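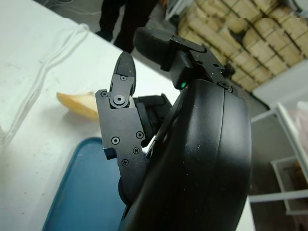 La mano, la esponja y la bandeja azul. La luz verde está encendida.

Galería: enseñar a una mano a fregar
Taller de Bondholm, 19 de septiembre de 2021

Llevamos un mes intentando que una mano robótica aprenda de nosotros a coger una esponja y dejarla en una bandeja. Cualquier niño de cinco años lo resuelve a la primera y además se queja. Nosotros necesitamos un ordenador, dos mandos y a Dilek Uçar, que tiene un pulso envidiable y una paciencia que ya no aparece en el presupuesto.

El método cabe en una servilleta: una persona maneja la mano a distancia, se graba todo y se repite. En Hukimero nos pidieron 1000 demostraciones válidas. Vamos por 600, contando con generosidad las de Doğukan Güneş, que pilota como si aparcara un camión.

Algunas notas para quien mire la foto con lupa:

Los dedos son de placas metálicas atornilladas, con las puntas negras. Remzi Türkmen se sabe cada tornillo y saluda a los más flojos por su nombre.

La esponja amarilla ya tiene forma irregular y algún desgarro. Se ruega no traer otra nueva - el modelo se ha encariñado con esta, o eso dice Şengül Taşdemir cuando le preguntan por los resultados.

La mesa fue blanca. Ahora tiene manchas grises y rozaduras, y en Drutimdale nos han ofrecido otra a un precio que preferimos no publicar.

También probamos a guiar el brazo agarrándolo directamente. Sale un movimiento más natural, y al cabo de unas 19 repeticiones sale también una contractura. Ataberk Canpolat defiende que es cuestión de postura; Ataberk todavía no ha hecho su turno.

Próxima tanda: la misma esponja, la misma bandeja, otro operador. Quien quiera apuntarse, que escriba a Dilek y traiga merienda.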